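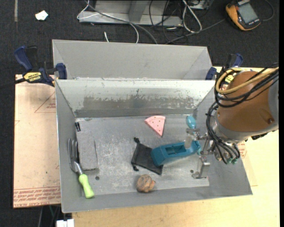 What is Wikuvbridge University changing about the way it handles social media reports?
Starting in September, every report of threatening or abusive posts by a student or employee will go to one office, and the person who sent it will get a written reply within four working days.

WIKUVBRIDGE, 18/08/2019 - Wikuvbridge University will open a Digital Conduct Office at the start of the fall term. The office will take over work now split among the dean of students, campus police, human resources and the communications department.

The university received 206 reports of online harassment or threats during the last academic year. Most came in as screenshots sent to its public accounts. A review led by Noura Zein, associate dean of students, found that 60 of them were passed between departments at least twice before anyone contacted the sender.

"People were writing to us in good faith and hearing nothing for weeks," Zein said. "Some of them sent the same screenshot three times. They should know who has it and what happens next."

Reports can be made through an online form, by email or in person at Tannous Hall, Room 4. The university's public accounts will stay open to messages, but staff will send anyone reporting a post to the form and will no longer discuss individual cases in replies.

Senders will be asked for a link to the post where one exists, the date they saw it, and the full comment thread if they can get it. Anonymous reports will be accepted. Staff will check that an account belongs to a current student or employee before any name is entered in a conduct file.

Posts that contain a direct threat will go to campus police the same day. Other cases will be handled under the existing student code or the employee handbook. Neither document is being rewritten.

Georges Jaber, who teaches media law at the university and advised on the procedure, said the limits of the office had to be clear. "A public university can't punish a student for an opinion people dislike," Jaber said. "It can act on threats and on targeted harassment, and the form explains the difference."

Imad Daher, student body president, said student government had asked for a right of reply. Under the new procedure, a student named in a report will be told within a week unless police ask for a delay.

Catherine Menzies will direct the office. She was previously deputy registrar. Two case officers will join her in September.

An information session for students will be held in the Grindard Auditorium during the first week of classes. Over 3,000 printed guides will be handed out at residence hall check-in.

Media contact: Majdi Abou Jaoude, Office of Communications, Wikuvbridge University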